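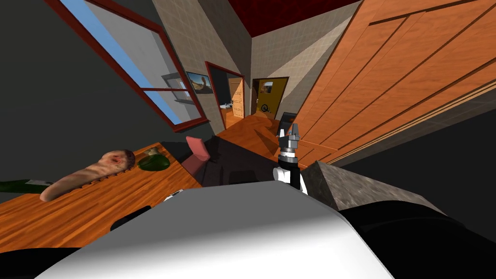
Chapter 4
Staling and the Storage of Bread

Bread begins to change as soon as it leaves the oven, and most of the change goes on inside the crumb, where it cannot be judged by eye. The usual word for the process is staling. It is often confused with drying, but the two are separate: a slice sealed in a moisture-proof bag loses almost no water and still becomes firm within days. Shape matters to the rate at which the crust softens. A long loaf such as the one lying on the wooden table has more crust for its weight than a round loaf of the same dough, and moisture moving outward from the crumb has a shorter distance to travel. The rounded end of such a loaf is nearly all crust and should not be used as a test sample.

4.1 Starch in the fresh loaf

Wheat starch is made up of two kinds of molecule, amylose and amylopectin. During baking the starch granules take up water, swell and lose their ordered structure. This is called gelatinization. As the loaf cools, the amylose sets first, within hours, and gives the crumb enough strength to be sliced. The amylopectin returns to an ordered form much more slowly, over several days, and it is this second stage – retrogradation – that accounts for most of the firming noticed at the table.

Retrogradation runs faster at refrigerator temperature than at room temperature. It nearly stops in a freezer. Bread meant to be eaten within a day or two is therefore kept at room temperature, and bread meant to be kept longer is frozen.

4.2 A storage trial

The trial used in this chapter was set up by Melaniia Nazarenko and Nadiia Sydorenko at the Fedoruk bakery in Drernen. Loaves from a single batch of lean dough were divided among four storage conditions and tested for firmness each morning for 7 days. A total of 34 loaves went into the trial. Crumb samples were cut from the middle third of each loaf, with the crust removed, and pressed between flat plates at a fixed speed. The force needed was recorded in newtons.

Readers should note two limits of the method before turning to the results. Each loaf could be tested only once, so the daily values come from different loaves. The dough contained no fat or added enzymes – both slow firming – and the values should not be applied to enriched breads, which are treated in Chapter 7.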